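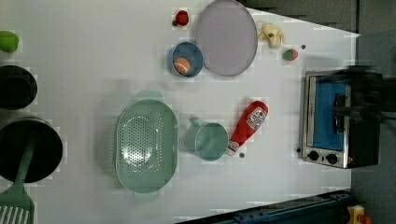 Two grippers, one toaster oven, and a very long Wednesday

2 Comments | 12 Shares

I spent most of Wednesday at Godbridge watching a robot arm deal with kitchen stuff, and I had a much better time than I expected to! The shop has been comparing two grippers since November, both on the same arm, both running the same set of kitchen jobs, and they finally let me come by and be a pest about it.

The contenders are the Drollberg, a stiff two-finger parallel gripper that the team has used for ages, and the newer Olatunji, which has softer fingertips and a bit of give at the knuckle. Binta Haruna runs the comparison and she was upfront with me that she walked in rooting for the Drollberg. She knows every rattle it makes. She can fix it with the tools in her jacket pocket.

The way it works is pretty simple. Somebody calls out a job (put the orange ball in the colander, move the mug next to the plate, open the toaster oven) and the arm gets 30 seconds to do it. Then everything gets shuffled and they go again. They have logged 2,705 tries so far, split between the two grippers, and Ikechukwu Idahosa has watched nearly all of them. I asked if he was sick of it and he just kept typing.

So who's winning? Depends on what you hand it. The Olatunji is way ahead on the soft and lumpy things, the plush toy especially, and on anything round that likes to roll off. The Drollberg kept squirting the toy fruit across the table while I was there — one piece went clear over the edge and under a cabinet, and we all got down on the floor to look for it. But give it something with a proper handle, like the mug or the spatula, and it's quick and tidy, and the softer fingers looked sloppy next to it.

The toaster oven is where people get loud. That handle is dark, it's close to the door, and the arm has to come in at a decent angle or the fingers just slide down the front. Nkechi Etim, who writes the controller code, thinks the oven trouble isn't really about fingers at all. She blames the wrist camera, which loses the handle right when the gripper gets close and covers it up. She wants to rerun all the door jobs with a second camera off to the side before anyone declares a winner. Binta thinks that's fair but would like it noted that the Drollberg is ahead on doors for now. Noted, Binta.

They're also changing the controller halfway through, which made me nervous for the numbers. The new one is called Zukevside and it lets the arm slow down more gently on the last little bit before contact. Nkechi says the older runs will be kept in their own pile, and both grippers will get a fresh round of 12 jobs each on the new setup. I saw a couple of warm-up tries with it and the difference on the ketchup bottle was plain even to me. Much less shoving.

Cost came up too, of course. I couldn't get a straight price for the Olatunji out of anyone, only that the fingertips wear out and have to be swapped, and that swapping them is fiddly. Ekaette Okeke has been doing the swaps and showed me the little bag of dead ones. They look like chewed erasers.

The door reruns start as soon as the side camera is mounted, and Ekaette says I can come back for those if I bring lunch. I'll post the results here once they let me have them. If you've used either gripper on appliance doors, tell me how it went in the comments — I'd love to pass it along to Nkechi.

Search this site... Go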